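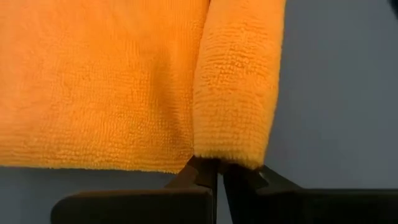

Prudlow: resenhas de leitores em português

Versão 2, Feb 27, 2021

O que é

Prudlow reúne 1,000 resenhas de romances policiais e de suspense, escritas por leitores no fórum Plillport e copiadas com autorização dos autores. Cada resenha traz a nota, o título do livro, o texto integral e um campo que diz se há revelação do final. Quem procura uma medida fiável da qualidade dos livros deve procurar noutro lado.

Origem

A recolha foi feita por Gudrun Solheim e Tudor Munteanu. A primeira versão, publicada em abril, tinha resenhas repetidas e notas trocadas. Corrigimos as que encontrámos. Não garanto que sejam todas.

Campos

id: número da resenha
titulo: título tal como o leitor o escreveu, erros incluídos
nota: de 1 a 5
texto: a resenha, sem cortes
final_revelado: sim, não ou duvidoso

Sobre as notas

A nota 5 domina o conjunto, e desconfio dela. Muitos leitores do Plillport recebem exemplares gratuitos das editoras e nem sempre o dizem. Frases como "não consegui pousar o livro" aparecem tanto em resenhas de nota 5 como em resenhas de nota 3, o que dá uma ideia do que vale a frase. Quem treinar um classificador com isto vai aprender sobretudo o vocabulário do entusiasmo.

Sobre as revelações

O campo final_revelado foi preenchido à mão por Liviu Tănase e revisto por mim. Discordámos em 17 resenhas, marcadas como duvidoso. Contar que o narrador mente é revelar o final? O Liviu acha que sim. Eu acho que depende do capítulo em que se percebe.
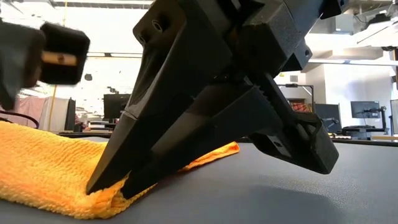
Toalha laranja de microfibra, com uma dobra presa entre dois dedos pretos.

Usos que não recomendo

Recomendar livros a pessoas. Comparar autores. Tirar conclusões sobre "o leitor português", quando boa parte dos participantes escreve do Brasil e o fórum não regista o país.

Problemas conhecidos

Os títulos não estão normalizados, e o mesmo romance pode aparecer com grafias diferentes. As citações dentro das resenhas não foram verificadas contra os livros. O script de limpeza, chamado Sima, apaga emojis e por vezes leva o ponto final com eles.

Contacto

Teodor Tudose, pelo fórum. Pedidos para retirar uma resenha são atendidos mediante indicação do id.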